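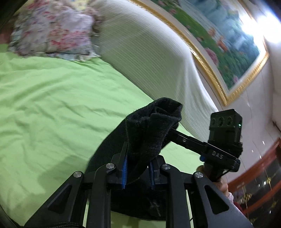 Why do socks get smelly?

Your feet are brilliant at sweating! Each one is packed with tiny sweat glands, and they keep working all day, even when you're sitting still in class.

But guess what – fresh sweat hardly smells of anything. The pong comes from bacteria, living things so small you'd need a microscope to see them. They love warm, dark, damp places (hello, school shoes!) and they feed on sweat and little flakes of old skin. As they munch, they make smelly chemicals, and some are the same ones that give strong cheese its whiff!

Want to keep the pong away? Wash your feet and dry carefully between your toes, put on clean socks every day and let your shoes air overnight.

Try this: sniff a sock on Wednesday morning, wear it until bedtime, then sniff again – if you dare!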